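Ono 200 Joint Sealant for Concrete Paving

Item 647. Page updated 2022-05-20.

Ono 200 is a pourable gray sealant for joints in outdoor concrete slabs. It comes ready to use in a plastic jug with a cut-off spout. No mixing is needed.

Sweep the joint and pull out old filler and weeds. Push foam backer rod into deep joints before pouring. Fill to just below the surface and leave it alone overnight. 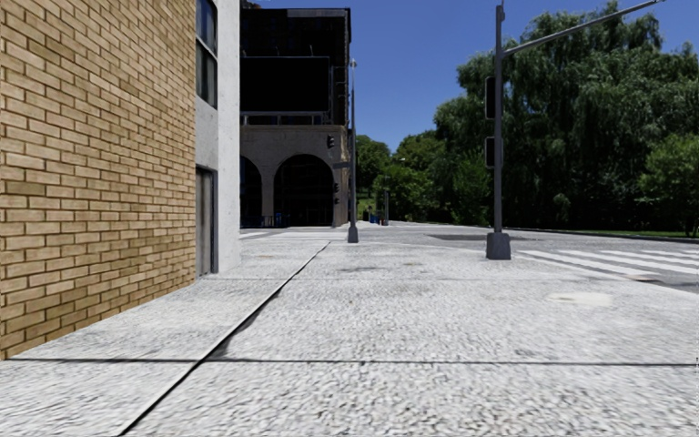

One jug fills 31 feet of joint at the standard width. Wider joints use more, so measure first. The sealant levels itself on flat ground. For ramps and sloped driveways, order Dunleavy Non-Sag, sold in tubes for a caulking gun.

Do not pour if rain is expected the same day. Clean tools with mineral spirits.

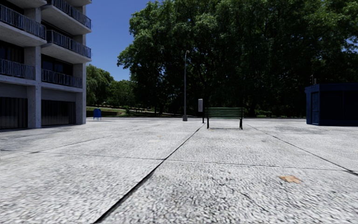 Large paving slabs with long joints between them.

Color: gray only. The tan version was dropped in May. Shelf life is printed on the jug cap. Store indoors and keep from freezing.

Ono 200 is not made for asphalt. For cracks in asphalt, see Murkurard Crack Filler, item 86.
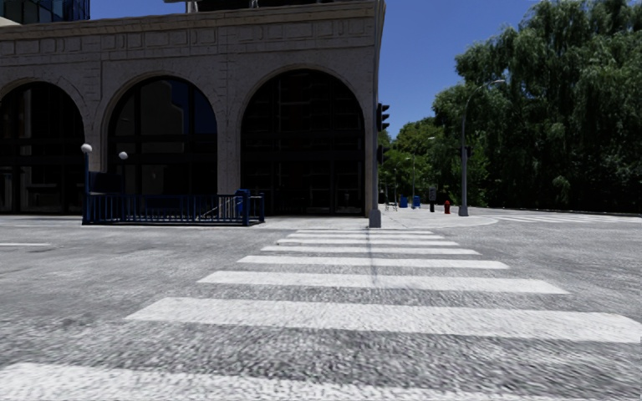
Asphalt crosswalk and concrete corner sidewalk.

Sold by the jug or by the case. Unopened jugs can be returned to any Genumside store with a receipt. Backer rod is sold separately.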